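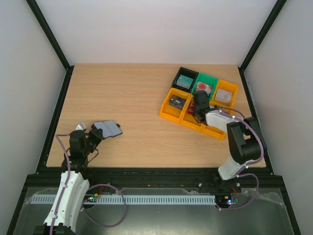

Open plastic bins, two rows of three, on a light wood tabletop.

Solla review: a calmer way to follow the war news

Feb 18, 2023

I read a lot of foreign news. Too much, if you ask my family! For years my setup was a mess of browser tabs, a couple of mailing lists and whatever my phone decided to buzz about at dinner, and when fighting broke out somewhere I'd end up reading the same wire story over and over with a different headline on top each time. So when Solla came out of its test period last July I signed up the same week, and I've used it pretty much daily ever since.

Solla is an app (phone and web, no desktop version yet) made by a small company called Pleren. You pick the conflicts or countries you want to follow and it builds a page for each one. On the page you get a timeline, a map, and a list of reports grouped by event. The grouping is the good part. If a town gets shelled overnight and dozens of outlets write it up, you see one entry, and you tap it to see who reported what and when. Claims from an army spokesman get a gray label, reports from a journalist on the ground get a blue one, and when a casualty number changes the old number stays there with a line through it. I love that. I've wanted that for so long!

The map I'm less crazy about. It looks great, but the shaded areas showing who holds what are only updated once a day, and on a fast-moving day they're just wrong by the evening. There's a small timestamp in the corner, so they aren't hiding it, but it's tiny and my eyes aren't what they were. I mostly stick to the timeline now and open the map when I need to find a town I've never heard of.

Alerts took me a while to get right. Out of the box it sends everything, and I mean everything - I woke up to 17 of them my first morning and nearly deleted the app right there. Go into settings, turn on "major only" and set quiet hours. Now I get a handful on a bad day and none on most days.

What surprised me was how much I use the displacement section. It pulls together updates on border crossings, shelters and aid deliveries, the stuff that usually sits in the last paragraph of a story if it's there at all. Lovisa Björklund edits that part and writes a short note every morning in plain, careful language with no drama. Her notes are the first thing I read with my coffee. When she doesn't know something she says so, and then she comes back to it a few days later, and I can't think of many places that bother.

Now the money. The free plan lets you follow one conflict and shows the last week of reports. The paid plan is $37 a year and opens up all of them plus the archive, and you can save up to 2,000 reports in your own folders. I'm nowhere near the limit, but my friend Bianka Tóth teaches a current affairs class and she hit it before the semester was over. There's no way to buy more room. She had to export the lot as one giant text file and start again, and the export drops all the labels, so the gray and blue stuff is gone. Pleren really should fix that one.

A few smaller gripes. Search is fussy about spelling, so if a town's name gets written three ways in English you have to try all three. Sharing a link sends people to a sign-up page before they can read anything (my sister refuses to open them now). And the audio summaries are read by a computer voice that trips over nearly every place name, so I gave up on those quickly.

I did pay for the year, and I'll renew. If you only check the news now and then, the free plan will do you fine. If you're the type with the tabs, get the paid one, fix the alerts the first night and go straight to the morning notes.

My rating: 4 out of 5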